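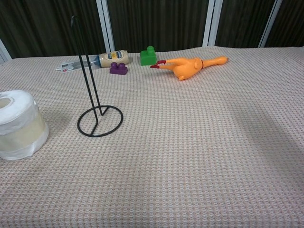 Moved from packing to the robot tables, anybody else?

kitcat_packs
8 May 2019
So I've been a packer at Stimham for a long time (returns building, the Undville road one) and in September they told us two of the packing lines were going automatic. I figured that was it for me. Then they asked who wanted to move over to the robot tables and I stuck my hand up before I even knew what it was! My table is up there at the top. The job right now is the paper roll and the black stand. The arm gets taught to pick up the roll and put it over the upright, and the rest of the stuff at the back stays where it is so the arm learns to leave it alone. Mayo, toy blocks, rubber chicken. Yes, I get paid to work with a rubber chicken.

Here's my trouble. I like it, my back likes it, but I come home feeling like I did nothing all day. On the line I knew if I had a good shift. Is it like this for anyone else who switched? Does it wear off?

dockside_ron
Wears off when they hand you the pink slip. Sorry to be the one who says it. You're teaching the thing that does your old job. We had the same deal at Poirier, four of us got picked to "help with the transition" and when the transition was done so were we.

kitcat_packs
Ron I knew somebody would come in swinging lol. I did ask about that. They said the tables are a permanent department. Whether I believe it depends on how much coffee I've had.

mulehoney
I don't think Ron's being fair. I've been on the tables at a different place for a year and I've had more training in that year than in my whole time picking. I can read the error logs now, I can restart the arm, I know who to call and what to tell them when I do. None of that was on offer when I pushed a cart. And I'm paid by the hour with no rate to hit, so I can go to the bathroom without doing math first.

The doing nothing feeling, yeah, I had that. Took me a couple of months. What helped me was a notebook. I write down what the arm got wrong and what I changed, and then at the end of the shift there's a page with writing on it.

dockside_ron
Glad it's good for you, mule. But how many of you moved over and how many were on the line before? That's the part these threads always skip.

kitcat_packs
OK that one's fair. 47 on the two lines. Six of us went to the tables. Some went to the dock and some took the money and left, and I miss them, the break room is so quiet now. I eat lunch in my car more than I used to.

BraydenBoychuk
I'm a lead at Bresteo so take this how you like, I'm on the side that does the schedules. Our old packing target was 226 an hour. When we set up tables somebody upstairs wanted a number for those too, so many tries per shift, and I fought it. The minute you put a rate on it people rush the setup, every try looks the same, and the arm gets good at one tidy table and lost on any other. Move your things around, Kit. Turn the mayo the other way, scoot the green block over. It's more interesting for you too.

I don't agree that it's nothing work. But Ron is right about the headcount and I'm not going to argue that with him.

mulehoney
Brayden did they ever give you the number anyway?

BraydenBoychuk
They did, 452 tries a week per table. It lasted until the first bad batch and then it went away very quietly – I still have the email.

tapegun_terri
I went over, hated it, and went back to the dock. I'm a person who has to walk. Standing at a table with a cloth on it watching an arm think about a roll made me want to scream. My supervisor was nice about it. So Kit, if it doesn't wear off it doesn't mean there's something wrong with you.

Question though, why the plastic still on the roll? Ours had the wrapper off.

kitcat_packs
Thank you Terri, I needed to hear that from somebody. The wrapper's on because that's how the rolls come and I was told to leave it – shiny stuff is harder for the arm, I guess? I'll ask. And I'm going to try the notebook.

dockside_ron
Get the permanent part in writing while you're asking.

kitcat_packs
Already on page one, Ron.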